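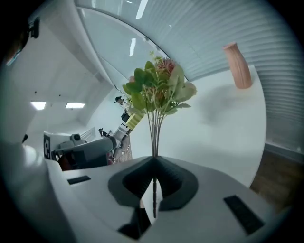
Artificial flower arranging

Artificial flower arranging is the placing of man-made flowers and leaves in a vase, bowl or other holder for display. It borrows most of its rules from fresh flower arranging but drops the water, the daily trimming and the short life. Stems are usually plastic, often over a wire core. Heads and leaves may be cloth, foam, paper, latex or molded plastic. Used in homes, offices, hotel lobbies, shops, waiting rooms.

Also called: faux arranging, silk arranging (even where no silk is involved), permanent florals in the trade.

Terms

Bunch or bush – several stems joined at the base, sold as one piece. The cheapest form.
Spray – one stem that branches into a number of small heads.
Pick – a short stem, used to fill gaps.
Single – one stem, one head. Costs more, easier to place.
Greenery – leaves only. Usually bought separately, though many bunches come with broad leaves already on.
Head – the bloom itself. On cheaper pieces it pulls off the stem and can be pushed back on.

Materials

Early pieces were made of silk, wax, feathers, shell and paper. Plastic stems took over in the 20th century, and polyester cloth replaced silk for nearly all petals. Polyester holds dye well and can be heat pressed to give veins and curled edges. Latex and foam came later and give a cooler, slightly rubbery feel, closer to a real petal. Flocked or fuzzy-surfaced heads are common for blooms that have a dense, textured look in nature, such as cockscomb. They collect dust faster than smooth ones.

Stems are molded with small bumps or leaf nodes in many ranges. Partly for looks. The bumps also catch on the rim of a narrow vase, handy or annoying depending on the vase.

Choosing a vase

The common rule is that the bouquet should stand one and a half to two times the height of the vase. Rule of thumb only. A tall vase with a narrow neck will hold one small bunch upright with no filler. A wide mouth needs something inside to grip the stems: dry foam, crumpled paper, pebbles, a grid of clear tape across the opening.

Clear glass shows the stems, and plastic stems seldom look good through glass. Opaque vases avoid the problem. Ribbed or fluted sides are popular with faux flowers, the vertical grooves give a plain shape some shadow and carry the eye up toward the leaves. Peach, blush and soft pink vases go with pink or red heads and with most greens. White on a white table tends to disappear, so a tinted vase is often picked for pale rooms.

Weight matters more than with fresh flowers. No water in the bottom, so a light vase with a tall bunch tips easily. Sand, gravel or dry rice in the base fixes this.

Placing a bunch

1. Take off tags and ties. Straighten the stems, then bend each one out a little from the center.

2. Open the leaves. They ship flat. Some should point left, some right, a few should curl down over the rim later on.

3. Hold the bunch against the outside of the vase and check the height. Too long – fold the wire end up, or cut with wire cutters. Not with scissors.

4. Grip low on the stems, below the lowest leaf. Gripping by the head is the usual cause of heads comming off.

5. Lower it straight down into the neck. Tilt only once the ends are inside.

6. Turn the vase, not the flowers, until the best side faces the room.

7. Pull one or two heads forward. A head half hidden behind leaves looks natural in a full bouquet, but where there is only one bloom it is normally brought to the front.

Setting and light

Faux flowers can go where fresh ones fail, in rooms with no daylight or next to heaters and vents. Direct sun is the main enemy. Reds and pinks fade first, greens turn bluish. Near a window, blinds kept part closed will slow it down. Under bright ceiling lights the cheaper plastics get a shine, matte leaves do better.

On a long or empty table the vase is commonly set toward the far edge or in one corner, which keeps the surface free. For dining, low arrangements are prefered so that people can see across.

Cleaning and storage

Dust with a soft brush or a hair dryer on cool. Cloth petals: wipe lightly with a damp cloth, test one at the back first for color bleed. Plastic leaves can be rinsed and left to dry upside down. Old trick for cloth heads is shaking them in a paper bag with salt. Store standing, loosely wrapped, out of the sun. Flattened leaves come back with steam.

Notable makers and writing

Iltari sells bunches and singles for home use and lists 80 stem types in its current range. Basari makes ribbed and plain vases, mainly in soft colors. Luangrath supplies hotels and offices, orders by the box of 12.

Fongchan Kongkaew's handbook Stems Without Water is widely used in evening classes and is the source of the "grip low, drop straight" wording repeated in many guides. Kittipong Wannasri has written against matching the vase to the flower color, argues for matching it to the table instead. The Carnau fair, held each October, has a faux section, which drew 2,163 entries in its largest year.

See also

Dried flowers
Flower arranging
Vase
Wreath
Table centerpiece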